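Lista: lorodlow-textil
De: Sabina Liyanage
Fecha: 2024-07-22
Asunto: Re: Dureza del agua y pérdida de color en prendas oscuras

Kasun Talukder escribió:

> Hola a la lista:
>
> Desde abril lavo la ropa oscura con agua de red de la parte alta y noto
> un velo grisáceo en las costuras y en los pliegues. Al principio lo
> atribuí al desgaste del índigo. Ahora dudo, porque el velo aparece
> también en una sábana negra de algodón que casi no se usa.
>
> Datos: dureza 14 grados alemanes según la tira reactiva, lavadora
> Zurholm de carga frontal, programa corto en frío, detergente en polvo
> Tridbridge, dosis del cacito que viene en la caja. No uso suavizante.
>
> Preguntas concretas:
>
> a) ¿Hay manera de distinguir en casa la pérdida de tinte de un
> depósito mineral?
> b) ¿Tiene sentido el vinagre en el último aclarado, como se recomienda
> en todas partes?
> c) ¿Conviene pasar a detergente líquido?
>
> Gracias.
> Kasun

Hola, Kasun y lista:

Contesto por orden, aunque empiezo por la dosis, que condiciona lo demás.

Con 14 grados alemanes el agua entra en el tramo de agua dura o se queda justo en su límite, según la tabla que se consulte. La dosis del cacito suele estar calculada para agua media y suciedad normal. Si el polvo se dosifica por debajo de lo que exige la dureza, el ablandador del propio detergente (zeolita, citrato o lo que lleve la fórmula) se agota antes de fijar todo el calcio. El calcio restante reacciona con el carbonato del polvo y precipita. El precipitado es blanco, muy fino, y se acumula donde la tela roza o se dobla. En una prenda clara no se ve. En una negra parece desgaste.

A esto se suma el programa corto. En frío y con poca agua, una parte de la zeolita y del polvo mal disuelto queda retenida entre las fibras y el aclarado no la arrastra. El aspecto final es muy parecido al del precipitado de calcio, pero el remedio es distinto, y por eso conviene separar los dos casos antes de tocar nada.

a) Distinguir tinte perdido de depósito

El procedimiento que uso es el siguiente. Se elige una zona con velo y otra sin él, ambas poco visibles, mejor en la cara interior de un dobladillo. Se humedecen las dos con agua destilada y se comparan. Si el velo desaparece al mojar y vuelve al secar, el dato no sirve para decidir: tanto el depósito como la fibra abrasionada se oscurecen al mojarse. Hay que seguir.

Sobre la zona con velo se aplica una gota de ácido cítrico diluido, se deja actuar unos minutos, se aclara con destilada y se deja secar a la sombra. Si al secar la zona tratada queda más oscura que su entorno, había carbonato. Si queda igual, o bien es residuo insoluble de zeolita, o bien el color se ha perdido de verdad. Para separar estas dos posibilidades se cepilla en seco con un cepillo de cerdas blandas sobre un paño negro. La zeolita deja polvo en el paño. La fibra gastada no deja polvo, como mucho pelusa oscura.

La sábana negra que mencionas es buen testigo, mejor que los vaqueros. El índigo se deposita en la superficie del hilo y deja el núcleo claro, de modo que cualquier roce lo aclara y confunde la lectura. Un algodón teñido con reactivos está coloreado en toda la sección y, si blanquea sin uso, la explicación más probable está en el agua o en el detergente.

Una precaución para quien haga la prueba en prendas con adornos: el ácido, aunque esté diluido, no debe tocar hilo metalizado ni remaches. Hay laminados que pierden brillo con una sola gota, y alrededor de un remache puede salir un cerco de óxido que ya no se quita.

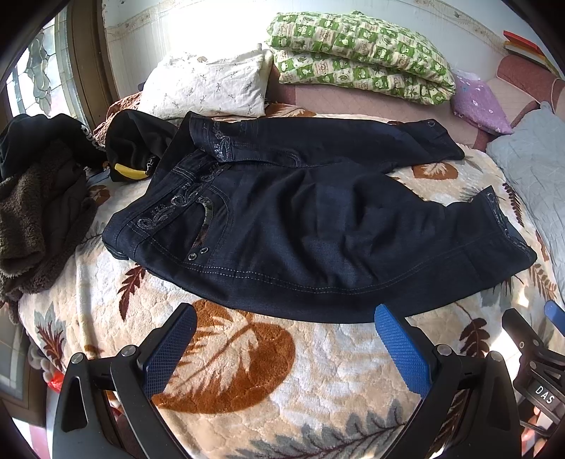

¿A qué temperatura hay que lavar una prenda oscura para que el polvo se disuelva bien sin castigar el tinte?

La temperatura importa menos que el tiempo y la cantidad de agua; a treinta grados, con un programa largo y el tambor a media carga, el polvo se disuelve lo suficiente y la pérdida de color por lavado es pequeña.

Hago este inciso porque la duda sale en la lista cada pocos meses y suele contestarse con un «siempre en frío» que solo vale para detergentes formulados para ello. En tu caso el programa corto en frío es, en mi opinión, la mitad del problema.

b) Vinagre en el último aclarado

No lo recomiendo como rutina. El ácido acético disuelve carbonato cálcico, eso es correcto. Pero en el último aclarado la concentración que se alcanza con medio vaso en el volumen de agua de una máquina de carga frontal es baja, el contacto es breve y el agua nueva trae otra vez calcio. El efecto sobre un depósito antiguo es escaso. Además, algunas juntas de goma se endurecen con el uso continuado, y en el manual de mi Zurholm se desaconseja de forma expresa. No sé si el tuyo dice lo mismo, habría que mirar el año.

Tampoco «fija el color», afirmación que se repite mucho. El ácido tiene sentido en el proceso de tintura de lana o seda con colorantes ácidos. Sobre algodón ya teñido con índigo o con reactivos no fija nada.

Para retirar lo acumulado es preferible un baño aparte, en barreño, con ácido cítrico: 80 gramos en un cubo de agua templada, prenda sumergida del todo, removiendo de vez en cuando, y después dos aclarados abundantes. Las prendas de algodón liso lo soportan bien. No lo haría con viscosa, con mezclas que contengan poliamida teñida en colores vivos, ni con nada que lleve bordado metalizado, por lo dicho arriba. Nunca en presencia de lejía ni en un recipiente que la haya tenido y no se haya aclarado a fondo.

Después del baño ácido la prenda debe pasar por un lavado normal. Si se seca con restos de cítrico, la celulosa se debilita con el calor de la plancha.

c) Polvo o líquido

El detergente líquido no suele contener zeolita ni carbonato, así que elimina de raíz las dos fuentes de velo. A cambio, su capacidad ablandadora es menor y con agua dura hay que añadir un secuestrante o aceptar algo de jabón cálcico, que con el tiempo da un tacto rígido y un olor característico. El de ropa oscura, además, suele prescindir de blanqueantes ópticos. Los ópticos no decoloran, pero sobre azul marino y negro dan un reflejo azulado o violáceo a la luz del día que mucha gente toma por pérdida de tinte.

El pH también cuenta. Un polvo típico trabaja cerca de la zona alcalina alta. La disolución de mi Tridbridge, medida con tira en mi fregadero, dio 11. No es una medida fina y no la daría como dato del producto. Un líquido para prendas delicadas queda mucho más abajo. Para el índigo la alcalinidad por sí sola no es grave (el tinte se reduce en medio alcalino, pero hace falta además un reductor, que en la colada no hay). Para los colorantes reactivos mal fijados sí favorece la hidrólisis, y entonces el agua sale teñida lavado tras lavado.

Propuesta de prueba

Antes de cambiar de detergente haría lo siguiente, variando una sola cosa cada vez:

Primero, cortar de una tela negra de algodón siete retales iguales y guardar uno sin lavar como referencia, en un sobre opaco.
Lavar los demás junto con la colada habitual, con el programa de siempre, e ir retirando un retal cada cierto número de lavados. Anotar la dosis real, pesada y no medida con el cacito.
Comparar en seco, con luz de ventana orientada al norte, sobre cartulina gris. La bombilla del lavadero no sirve.
Repetir con programa largo y la misma dosis.
Repetir con programa largo y dosis para agua dura.

Si el velo aparece en la primera serie y no en la segunda, el problema era de disolución y aclarado. Si aparece en las dos y no en la tercera, era de dosis. Si aparece en las tres, pasaría al líquido sin darle más vueltas.

Hay quien en la lista prefiere comparar fotos en lugar de retales. Lo desaconsejo para decidir sobre el color. El balance de blancos automático corrige justo lo que se quiere medir, y en telas casi negras un pliegue con luz lateral se ve más claro que la misma tela estirada, sin que haya ningún depósito.
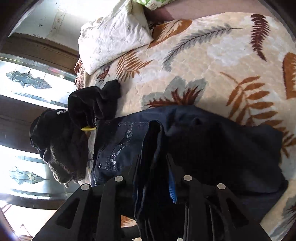 Pliegue de tela muy oscura, con brillos grises en las crestas; colcha estampada de hojas.

Dos asuntos sueltos para terminar.

El secado. El velo se acusa más en ropa secada al sol directo y en tendedero sin viento, porque el agua se evapora por los bordes y concentra allí las sales. Dar la vuelta a la prenda y tenderla por la cintura reduce el cerco en el dobladillo, que es donde más se nota. No elimina el depósito, lo reparte y lo deja en la cara interior.

La dureza. Las tiras reactivas tienen escalones anchos y caducan antes de lo que dice el bote si se ha dejado abierto en un cuarto húmedo. Pide el valor a la compañía o repite la lectura con un valorador de gotas de acuario, que es barato y da el grado suelto. Una persona de la lista que vive en Holanda envió hace tiempo una hoja de cálculo para convertir entre grados alemanes, franceses y miligramos por litro de carbonato cálcico. Está en el archivo, pero ojo, la columna de los franceses tenía un error de fórmula – la versión corregida es la que lleva «b» al final del nombre.

Si haces la serie de retales, manda los resultados también si salen negativos. Del agua de la parte alta tenemos muy pocos datos y casi todos son anteriores al cambio de captación.

Saludos,
Sabina Liyanage

--
lorodlow-textil: lista sobre lavado, conservación y arreglo de ropa
Para darse de baja, enviar un mensaje vacío con el asunto «baja»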